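Lecture 4: Learning to pick up floppy things
Notes by Normand McKinnon, September 29, 2018

Right, back to grasping! Last time we got as far as rigid blocks, where you can plan the whole grip from the shape and mostly get away with it. Cloth is a different animal. It has no fixed shape, it folds when you touch it, and the bit you want to pinch is often a ridge a few millimetres high.

The method I want you to know for the coursework is the Lemieux one (the paper is on the reading list, and section 3 is the part to read slowly). The idea is simple enough: a person steers the arm through the task lots of times, we record what the camera near the gripper sees along with how the arm moved, and a network learns to go from one to the other. We never write down a model of the cloth at all.

I'm very fond of the wrist view for this. You lose the big picture, but you get the fingertips and the thing you're after together, right when it matters.
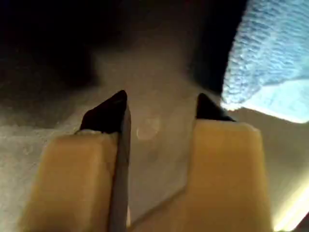

Figure 1. Gripper view: two tan fingers with dark pointed tips, light blue fabric at upper right.

Look at how uneven the light is in Figure 1 -- deep shadow at one side, glare at the other. A plain colour threshold would have a horrible time with that, so have a think about what you'd do to the training pictures before you feed them in.

Now the numbers. The Jaklow set has 697 demonstrations. Trained on all of them, the policy managed 51 good grasps in our test run; trained on the small subset it managed 11. Same network, same cloths, same arm. I'd like you to argue about why in the seminar, and "more data is better" won't get you far on its own!

For next time: read Flekuvov on recovering from a missed grasp, and bring one question about it.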